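Cabinet 2, UVB output check and dose table
Notebook entry, September
Stalullow dermatology, phototherapy workshop

Continues from the lamp change entry. Tubes in cabinet 2 were all replaced at the last service, Oláh stock, one batch. The burn-in is finished as of this morning. Purpose of today is to get a patient-plane irradiance I am willing to sign, and to compare it with the figure the cabinet's own sensor is reporting.

Present: me, Lajos Szabó for the first hour, Houda El Idrissi on and off between patients.

Setup

Meter is the Maltico, narrowband head, calibration certificate in the folder. I checked the source type on the certificate before starting. It was calibrated against narrowband tubes of the same type as ours, so no spectral correction applied. The head that lives in the PUVA drawer was not used and should stay in the PUVA drawer. It was in the wrong case again.

Zeroed the meter with the cap on, inside the cabinet, tubes off. Zero held. Repeated after warm-up with the cap on and tubes on, and there was a small positive offset, last digit only. Ignored.

Warm-up was five minutes with the doors closed and the fan on. Last time it was done with the doors open and the tubes ran cooler than they do with a patient in. That probably accounts for part of the disagreement between my previous figures and Kálmán's. I have put the door condition on the form as its own line.

PPE: face shield, gloves, sleeves taped at the wrist. Lajos stayed outside and wrote down readings. Direct method only for the cross-check, see further on. The main set was taken with the stand.

Readings on the stand

Stand in the center of the floor plate, head facing outward, at chest height, waist height and knee height. Rotated by hand to each panel. 17 positions in total including the repeats at the start and the end. The repeats are there to catch drift during the run. First and last agreed to within the last digit, so I treat the run as stable.

Chest and waist are close to each other. Knee is lower, as always in this cabinet, with the lowest single value at the left door panel. Ratio of lowest to highest position came to 92 percent before the tube change and is slightly better now. I had expected more improvement from a full set of new tubes. The pattern is the same shape as before, so it looks like geometry and reflector condition and I would not blame the tubes.

Reflectors: wiped with the approved cloth and alcohol before the run. There is a dull patch low on the left door that does not wipe off. Lajos thinks it is old adhesive residue from a label. It could be surface damage. I did not scrape it. Noted for Oláh to look at when they come for the fan.

Fan: audible bearing noise at start, gone after a minute or two. Airflow feels normal at the top grille. Replacement requested.

Direct method, cross-check

Stood in the center in full cover, meter held at chest and waist, rotated in place. Body blocks some of the back panels, so the readings come out lower than on the stand. The ratio between direct and stand readings is what we call the shielding factor on the form. Mine agreed with the one Kálmán Major got at Durlow on the same model. Tamás Rácz is taller and wider in the shoulder and gets a lower factor, which is expected. I used the standard factor from the form and did not substitute my own.

Two readings thrown out. On the first I had the head tilted down. On the second Lajos had not finished writing and I moved. Both are struck through on the sheet and still legible.

Comparison with built-in sensor

The built-in sensor reads high against the meter. Before the tube change it read low. The change of sign is a worry because it means somebody adjusted the factor at service, or the sensor window was cleaned, or both. The service sheet says "sensor checked" and nothing else.

Called Oláh. The engineer who did the work was out. Left a message asking for three things: whether the window was cleaned, whether the factor was changed, and the value before and after.

Until that answer comes, cabinet 2 runs on timed mode from my measured irradiance, with the dose-controlled mode locked out. Key is in the office safe. Houda has been told and has told the afternoon nurse. There is a card on the cabinet door.

Consequences for patients in course

New tubes put out more than old ones. If treatment times were carried over unchanged, everyone in course would get an increase they were not scheduled for. Houda had already moved the patients in course to cabinet 1 for the burn-in period, so no one was treated in cabinet 2 between the service and today.

For the move back we agreed:

Dose in the record stays as the reference. Time is recalculated from dose and the new irradiance, every time, by two people.

First session back in cabinet 2 is held at the previous dose with no increment.

Erythema grade asked and written down before the second session, including "none." An empty box does not count as none.

Patients with a history of skin cancer or a lesion under observation are not moved until the dermatologist has looked at the chart again. This is already the rule for starting a course. We are applying it to the move as well.

Houda raised lifetime exposure counts. The old paper cards and the system do not agree for some of the longer-term patients. The review threshold used here is 400 whole-body exposures, after which the patient goes to the yearly skin check list. Two cards are close by the paper count and not close by the system count. Use the higher number until they are reconciled. Béla Rácz has the paper archive and will pull the rest.

Clothing left on in the cabinet

Came up while we were going through the charts. The form has a box for items worn during treatment, and it is filled in with words like "shorts" or "usual." That is not enough to repeat a session. If a patient wears something longer one time and shorter the next, a strip of skin that has had no doses gets the full current dose, and that strip burns.

Proposal for the form: upper edge and lower edge of each covered area in terms of body landmarks, same item every session, and a tick that staff confirmed it. Houda will word it. Face shield and genital cover stay as separate lines.

Dense twill and corduroy block nearly everything at these wavelengths. Thin, stretched, worn or open knits do not, and a wet one less so. For our purposes, anything kept on is treated as full cover for the record and we do not credit any dose through it. We also do not promise the patient that it is full cover.

Seams, hems and waistbands are the practical problem, as they shift when the patient raises the arms. Arms-up position should be taken before the edge is noted.
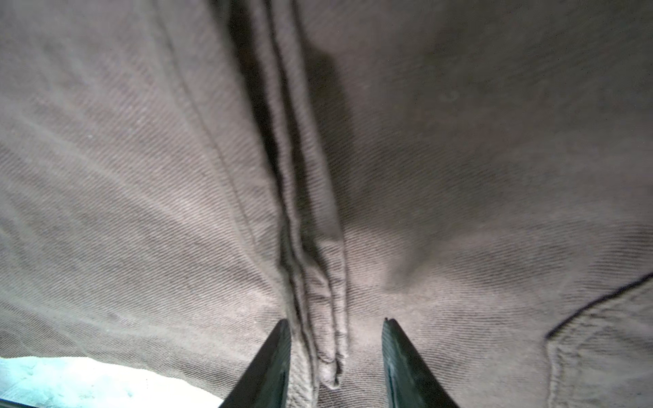
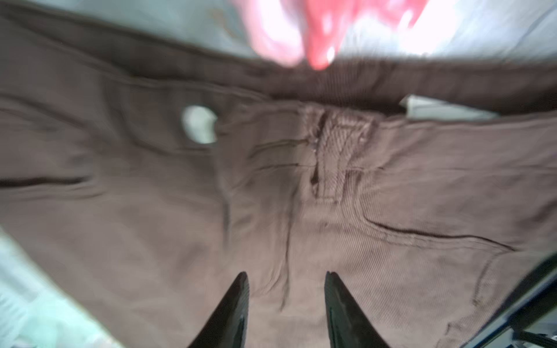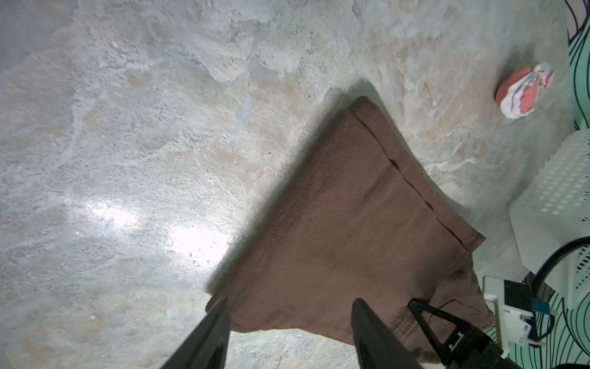
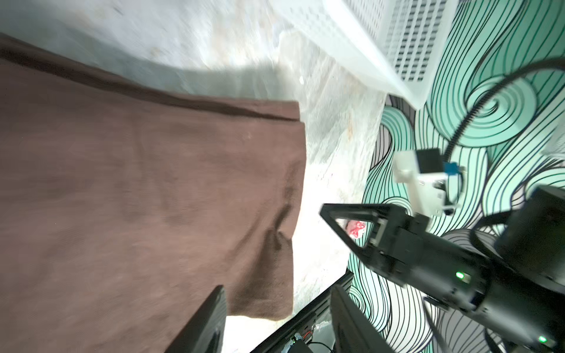
Meter comparison with Durlow

Kálmán is sending the Durlow meter over so that both can be read under the same panel on the same day. We did this once before and the two were in reasonable agreement, but theirs has been recalibrated since and ours is due before theirs.

Plan for the comparison:

Cabinet 1, not 2. It has the steadier tubes.
Same warm-up, doors closed.
Stand only, no direct readings.
Alternate the meters at each position so that drift does not land on one of them.
Swap the operator halfway and keep reading.

If they differ by more than the combined uncertainty on the two certificates, both go back. I do not want to pick the one we like.

Room temperature was 23 degrees at the start and had gone up a little by the end with the second cabinet running next door. Recorded on the sheet. The thermometer in the cabinet room is the cheap one and should be replaced or at least compared to something.

Errors and odd things

The form still has two places to write irradiance, one in the header and one in the table, and they were different on the last three sheets. Header value was copied from the previous sheet in each case. I have deleted the header box from the template. Old copies in the tray have been thrown away. If you have any in a drawer, please do the same.

The timer was checked against a stopwatch at a short and a long setting. Good at both. Emergency pull cord cuts the tubes and leaves the fan running, as it should. Door handle on the left side is loose but closes. Tightened, and it will come loose again – the thread is worn.

My own unit slip: wrote the first waist reading in the wrong column and caught it when the mean came out absurd. Lajos recalculated the means separately and we match.

Time needed for the whole thing was about 92 minutes including the cleaning. Worth booking the room properly next time. We were interrupted twice by people looking for the scale.

Open

Oláh to answer on sensor factor and window. Me to chase.
Dull patch on left door reflector, Oláh.
Fan bearing, part requested.
Form wording on clothing edges, Houda.
Paper archive against system counts, Béla.
Durlow meter comparison, Kálmán and me, cabinet 1.
Second reader for the time calculations in the early clinic. Tamás has offered but needs the short training first.
PUVA head back in its own case, labeled on the lid as well as the side.

Sheet signed by me and Lajos, scanned, original in the cabinet 2 binder behind the service tab.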